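Plate With Load

Task 523 in the Herex household list reads, in full: "Move plate with load. Load must not leave plate." 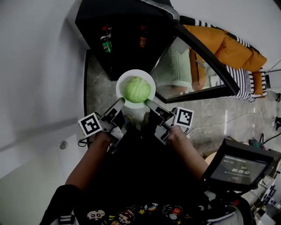
1. The list

The list had 924 entries when Bjarke Kragh was hired to work through it. Most were short. Close drawer. Fold towel, thick. Fold towel, thin. The company, Randale, had bought the list from Herex along with the right to change it, and had changed very little. Someone had crossed out "Comfort infant." Someone else had corrected the spelling of "colander" in one of the three places it was wrong.

Kragh was paid by accepted episode. An episode was one task, done by hand with the gripper, recorded from start to finish. It was accepted if the fingers stayed in view, the markers could be read, and the task ended in the state the list asked for. It was rejected for any of eleven reasons, coded R1 to R11. R7 was "other."

He worked at home, as the contract required. Randale already had a lab kitchen with good light and level counters, and the models trained there were excellent in the lab kitchen. In any other kitchen they tended to stop at the edge of the counter and wait.

2. The load

The word "load" was not defined. Kragh wrote to support and asked. Support answered within the hour that a load was an object placed on the plate.

He did the first episodes with a bread roll. They were accepted. He did the next with an orange, which rolled off during the lift and was logged as R4, load lost. He kept that one anyway. The contract let him submit failures at half rate if they were labeled, and he had read that failures were useful.

Then he tried a cabbage. A cabbage was heavy for its size and nearly round, and it covered so much of the plate that the fingers had only the rim to work with. If he squeezed from the near side and lifted, the far side of the plate dropped and the cabbage started to move. If he squeezed harder, the plate slid forward out of the grip. The way that worked was to get both fingers well under the rim, tilt the plate back toward himself a few degrees before it left the counter, and then raise it slowly enough that the cabbage settled.

It took him an evening to find that out. When he had it, he could do it every time, and he could not have said how many degrees.

3. The form

Each accepted episode came with a form. Question 9 was "Describe your strategy in one sentence." Kragh usually wrote "Gripped and lifted." For the cabbage he wrote:

"Tilted plate toward me before lifting so load would rest against near rim."

The form returned an error. Strategy was limited to 40 characters. He wrote "Tilted first" and it went through.

4. The visit

In September the Popescu came. It was a two-armed unit on a wheeled base, and it arrived with a technician called Lamer, who carried a tablet and asked where the nearest outlet was. Randale was doing home trials with its own contractors. The reasoning, as Lamer put it, was that the machine had already seen these kitchens.

"It has seen mine?"

"Over 2000 episodes of it," Lamer said. "Not all yours. Yours are weighted up."

She let the base creep along the counter until it was satisfied with its position. This took nine minutes. It stopped twice for the cable. Lamer moved the cable out of the way and made a note that she had moved the cable.

They ran the easy tasks first. It closed a drawer. It opened the same drawer and closed it again, which had not been requested. It folded a thick towel in a way Kragh recognized, with the small extra tug at the left corner that he did because his own towels had shrunk on one side. The towel it was folding was Lamer's and had not shrunk. It tugged anyway.

"Is that one of mine?" he asked.

"The model doesn't keep track of that."

The thin towel went badly. The fingers closed on two layers at once, opened, closed on two layers again. After the sixth attempt the unit put the towel down flat and reported success. Lamer marked it as a fail and photographed the towel.

5. Task 523

Kragh put the cabbage on the plate himself. It was not the same cabbage. Lamer asked him to turn it so the stem was hidden, and he did.

The Popescu lowered its right arm and stopped with the fingers just short of the rim. It stayed there.

"Thinking?" said Kragh.

"Low confidence. It will ask for help in thirty seconds if it doesn't like anything it comes up with."

At twenty-six seconds the fingers went in under the plate. They closed. The near edge dipped, the cabbage rocked back against the rim and stopped, and the plate came up level with the wrist and went eleven inches to the left. It was set down with the far edge first. Kragh had always set it down near edge first, and he leaned over to look at the contact point, and had to be asked to stand back from the arm.

"Pass," said Lamer.

"Do it again."

It did it again. It passed four times out of ten. On the fifth run the cabbage went over the far side and into the sink, and the arm carried the empty plate the full eleven inches with great care and reported success. On the eighth it tilted the plate back, kept tilting, and delivered the cabbage against its own forearm, where it held it until Lamer pressed the stop.

6. Scoring

They filled in the sheet at the counter. Lamer read the items aloud and Kragh, as host, had to agree or disagree with each one.

"Unit could be left alone with this task. Yes, no, or with conditions."

"What are the conditions?"

"You write them in."

He considered a flat load. He considered a smaller cabbage, a deeper plate, a person standing by the sink. A person standing by the sink could move the plate.

"No," he said.

"Unit performed the task at least once in a manner comparable to the host."

"Yes."

She entered it. The next item was about noise.

7. Remainder

Lamer took the unit down to the van a little after five. She had two more kitchens on the schedule and expected to reach one. At the door she told him the list was being revised, and that 523 would be split into 523a, flat load, and 523b, round load. Round load would pay slightly more. They were short on round loads.

"How many do they want?"

"As many as you can stand. Vary the position. And vary the strategy, if you have another one."

Kragh went back to the kitchen and tried lifting from the far side. The grip was awkward, and his wrists were turned nearly as far as they would go. The cabbage rolled toward him, struck the rim, and stayed on. He lowered the plate, stopped the recording, and opened the form.

Under strategy he typed "From behind," and pressed submit.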